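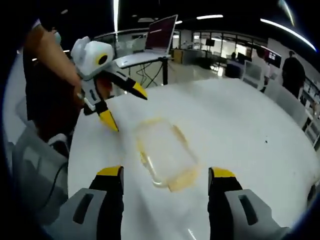

Regula Sutter is late, coat half on, two bottles under one arm. Just back from the cellar. "Ask quickly," she says, "I've got a press to clean."

She makes wine above Sostberg, mostly white, from vines that went in long before she did. 1740 bottles last year. The year before, fewer. Frost in March, then hail. She shrugs at that.

Why so few? "It's what the slope gives. I could rent more land, people keep offering. Then I'd be driving a van all day and someone else would be doing the picking."

The white we try first is called Parneo. Pear, a bit of hay, a salty finish that hangs on longer than you'd expect. No oak at all. "I tried oak. Ten barrels, second-hand. It all tasted of cupboard." She sold them to a neighbour for planters. 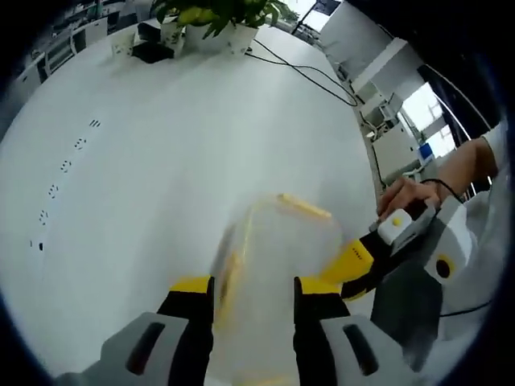

A clear plastic box with a yellow rim.

Second bottle, the Sivar, is the one people argue over. Left on its skins for 40 days, so it comes out copper and a bit cloudy. Tea, orange peel, proper grip. Needs food. She drinks it with hard cheese and cold potatos, and not too chilled. "Out of the fridge, wait, then pour. People serve it like lemonade and then write to me that it's bitter."

Does she answer them? "Yes. Shortly."

On price she won't budge. Paterson, the shop that takes most of it, asked for a cheaper bottling for the summer. She said no, they took the usual cases anyway.
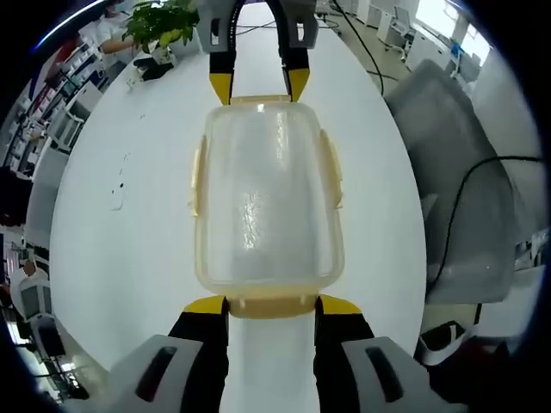

Paterson's view, when we rang, was that the Sivar sells itself once there's an open bottle on the counter, and hardly at all when there isnt.

Sutter laughs when she hears this. "Then open more bottles."

Next year, a red, perhaps. Only 2 rows of it, on the cooler side, and she isn't promising anything. "If it's thin I'll drink it myself." Then she's off to clean the press.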